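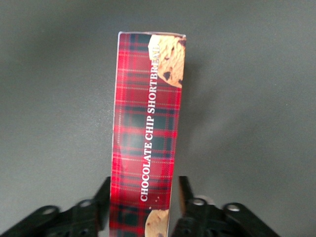 Chapter 6

Gathering Demonstrations

6.1 What this chapter covers

Chapters 4 and 5 treated the training set as something given. A file of examples was loaded, divided, and passed to a learning procedure. In practice the file has to be made, and for a robot that handles objects the making takes more time than the training. This chapter deals with that work: how a task is written down, how a person guides an arm through it, what is recorded while this happens, and how the records are checked before use.

The running case is the Gusport bench, a single arm over a grey tabletop with a two-finger gripper and a small camera at the wrist. The items handled on it are ordinary packaged groceries. The same case returns in Chapter 7, where the recordings are used to train a policy, and in Chapter 9, where that policy is tested on items it has not met. Readers who have skipped Chapter 3 should go back to section 3.4 for the frames of reference used below.

6.2 Terms

A demonstration is one complete attempt at a task by a human operator, from the start signal to the stop signal. An episode is the recording of a demonstration. The two are kept apart because a demonstration can be sound while its episode is spoiled, for instance by a camera that drops frames.

A step is one row of an episode. It holds at least one image, the joint positions, the gripper opening and the command that was sent. An observation is the part of a step that the policy will be allowed to see when it runs. An action is the part it will be asked to produce.

A session is a run of episodes made by one operator without changing the bench. Session is the unit used when data are divided into training and test portions, for reasons given in section 6.7.

6.3 Writing the task down

A task description should let two operators who have never met produce episodes that belong in the same set. "Pick up the box" does not do this. It leaves open which faces the fingers should close on, how high the box is to be lifted, and what counts as the end.

The description used for boxed goods on the Gusport bench reads as follows.

Start: box upright on the table, gripper open, arm at the home position.
Approach: bring the fingers to either side of the box, near its base.
Grasp: close until the gripper reports contact on both fingers. Do not squeeze further.
Lift: raise until the base of the box is clear of the table by at least one box width.
End: hold still, then give the stop signal.

A tall, slender packet presented end-on, such as a carton of chocolate chip shortbread standing between the fingers, shows why the approach line names the base. A narrow upright box gripped near its top can swing as it is raised, and one touched unevenly by a single finger can tip before the other finger arrives. A low grasp reduces the second risk but leaves more of the box above the fingers, so the lift must be slow. Operators on this bench are asked to practise both kinds of grasp before recording, and to record only the low one.

6.4 The wrist camera

Many benches carry two views, one fixed to the room and one fixed to the wrist. The fixed view shows where things are on the table. The wrist view shows the relation between the fingers and the object, and it is the only view in which that relation stays in nearly the same part of the image throughout an episode.

The wrist view has three properties the designer should plan for.

First, the gripper is always present. The fingers and part of the linkage behind them take up the bottom of the image. They should not be masked out. Their position carries information about the opening of the gripper, and a policy trained on masked images loses it.

Secondly, the object is seen from close by and is often incomplete. A box standing between the fingers may run past the lower border of the image, so its base is never seen at the moment of grasping. Any label that depends on the base, such as the point of contact with the table, has to come from the fixed view or from the arm's own joint readings.

Thirdly, printed surfaces dominate. Groceries are covered in strong pattern: tartan, lettering, photographs of the contents. A learning procedure given only one red tartan carton may come to rely on the red tartan. The remedy lies in the choice of items and is taken up in section 6.6. Altering colours in software after recording helps a little, though it does not change the shape of a box or the way its surface takes the light.

Glare should be checked at the start of each session. A matt tabletop under even lighting gives soft shadows that seldom cause trouble. A glossy carton can still throw back enough light to hide its lettering at certain angles, and a bench meant for reading labels needs its lamps moved accordingly.

6.5 Guiding the arm

There are three common ways for an operator to supply actions. In hand guiding, the operator holds the arm and moves it directly. In leader-and-follower control, the operator moves a second, lighter arm and the working arm copies it. In device control, the operator uses a stick, a mouse or a hand-held tracker.

Hand guiding is cheap, but the operator's hands enter the camera views and will be absent when the policy runs. Leader-and-follower control keeps the hands away and gives smooth paths. Its weakness is that the operator feels little or nothing of the force at the fingers, and thin cardboard is easily crushed. Device control is the slowest to learn and tends to produce paths made of separate straight moves.

The Gusport bench uses leader-and-follower control with a limit on closing force set in the gripper itself. The limit was chosen by closing the fingers on empty cartons of the weakest type in the set and reducing the force until no crease remained after release. It is recorded with each session, and episodes made under different limits are not mixed.

Whatever the method, the recorder must store the command that was sent as well as the position that was reached. The two differ whenever the fingers meet resistance. At the moment of grasping, the commanded opening is smaller than the measured one, and this difference is what holds the box. A policy trained to reproduce measured openings will close exactly to the width of the box and stop there, with no grip.

6.6 Choosing items and starting positions

A set of demonstrations should vary in the ways the working conditions will vary, and remain steady in every other way. For boxed goods the first group includes width, height, weight, surface print, the position of the box on the table and the angle at which it stands. The second includes the task description, the force limit and the home position.

The Opoku set, used in the exercises, contains 2,000 episodes over 132 items. Starting positions were drawn from a printed grid laid on the table before each episode and taken away before recording began. The grid matters. Operators left to place items by eye tend to favour the middle of the table and to turn boxes square to the gripper, and the resulting policy fails at the edges and at odd angles.

Episodes should be spread over the items as evenly as time allows. When an item proves difficult it is tempting to record it many times over. Extra episodes are reasonable if they are listed as such, so that the learning procedure can weight them.

6.7 Checking and dividing the records

Each episode should be reviewed on the day it is made. The reviewer plays back the wrist view, confirms that the start and end agree with the task description, and marks the episode as kept, kept with a note, or rejected. Failed grasps are kept in a separate folder. They are of no use for plain imitation, but the methods of Chapter 8 require them.

Blur deserves a rule of its own. Slight blur in the moving parts of the gripper is normal and will also occur when the policy runs, so it is no ground for rejection. Blur over the whole image during a supposed hold means that the arm was still moving when the stop signal was given.

Episodes are then divided by session. If single episodes are dealt out at random, neighbouring recordings of the same box in the same light fall on both sides of the division, and the test score comes out too high. Where the aim is to measure performance on new goods, the division must be made by item as well.

6.8 Plan of the remaining sections

Section 6.9 gives the file layout used by the Hirkus recorder. Section 6.10 works through the timing of camera images against joint readings, with a method for finding a constant delay between them. Section 6.11 treats the agreement between operators. The exercises follow, and those marked with a star need access to a bench.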